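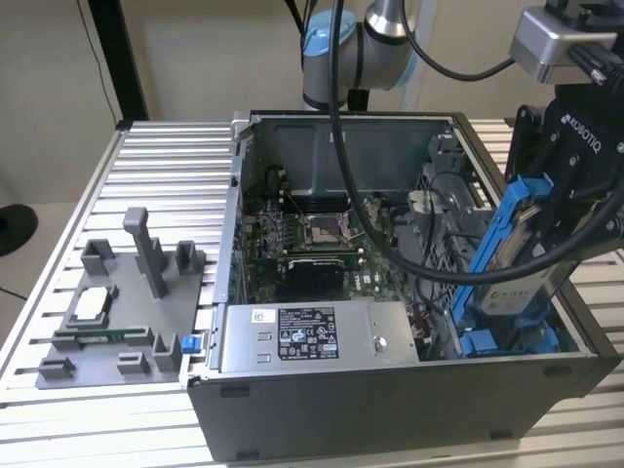 3.2 Layout of the desktop towers

Figure 4. Open tower on its side on the slotted worktable, side panel removed. The drive, in its blue carrier, is held at an angle near the perforated drive cage.

All towers in the Ciltstead set were opened in the same position, lying on one side with the interior facing up. We chose this position after a short trial at Jurstead, where upright towers tipped when a part was pulled hard. The worktable rails run left to right and were used to line up the case before each session.

The order of work follows the layout of the case. In the tower of Figure 4 the power supply lies along the front of the interior, with its specification label readable from above, so the rating can be copied down while the unit is still in place. The motherboard takes up the center. Its CPU socket is empty and the retention frame is in place, while the graphics card is still in its slot. We recorded towers in this state as "partly stripped," the term used by Milošević (Section 2.1), and kept them apart from complete units in the tables.

Drives were handled first wherever a drive cage could be reached without moving other parts. Those in plastic carriers were logged together with the carrier, and the two were separated later at the sorting bench. A carrier that stayed with its drive was easier to match to its case when a tower went out for reuse. Bare drives were bagged one at a time.

Cables gave more trouble than we had planned for. In Figure 4 red and black cables are bundled near the lower right of the motherboard, close to the side where the cage stands. Bundles of this kind were left tied until the drives had been dealt with. Cutting the ties early meant that loose ends fell across the cage opening, and in the July sessions this added time to 10 of the 42 towers.

Each tower was given 40 minutes. Units not finished in that time were closed, marked, and returned to the Prekatska store. Screws were kept by case and were not sorted by thread, and they are left out of the weights reported in Section 4.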